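Belmont Reading Room: Progress Report for November

Dear Ya-wen Wu,

Thank you again for the second installment of the Leung grant, which reached us in good time and has been a real weight off our minds. We now have 31 families signed up for the Friday story hours, up from 11 in the spring, and the little ones are borrowing books faster than we can mend them.

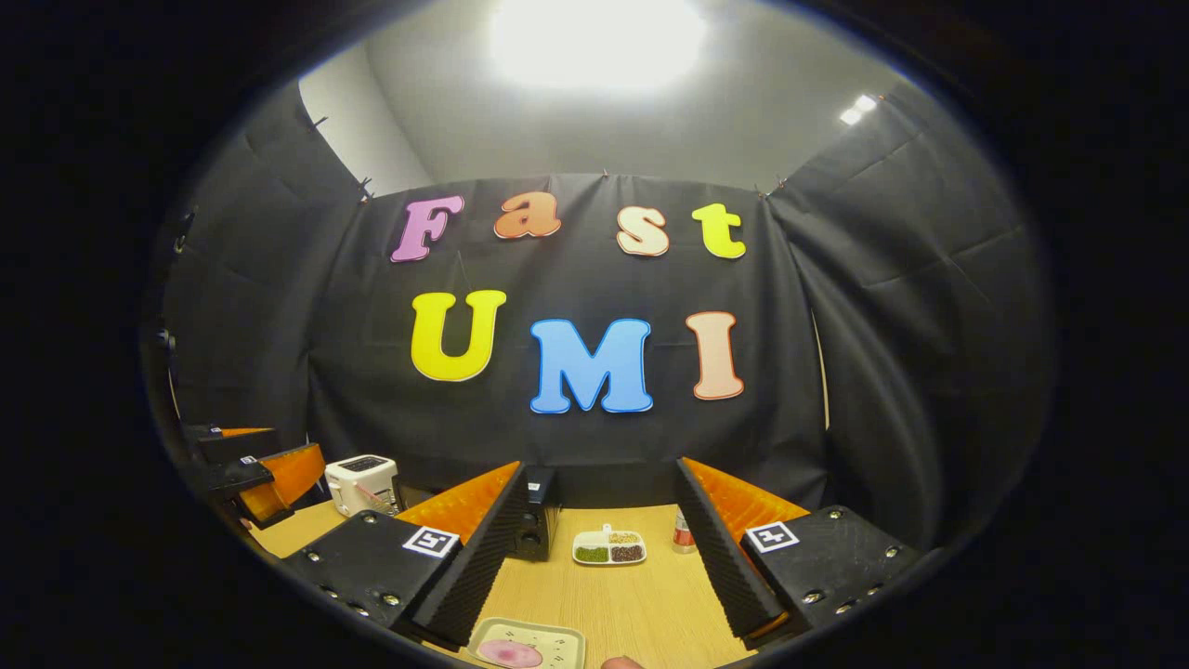
Cut-out letters on the black curtain.

The tutoring side has been slower, I'm sorry to say. We hoped for eight pairs and have three, mostly a matter of evening buses – Wenjie Mao is asking whether we might start at 4:30 instead. The new shelves are up, and the large-print order is due before the holidays.

We have spent a little less than planned on supplies and would like, with your blessing, to move the difference into bus fares.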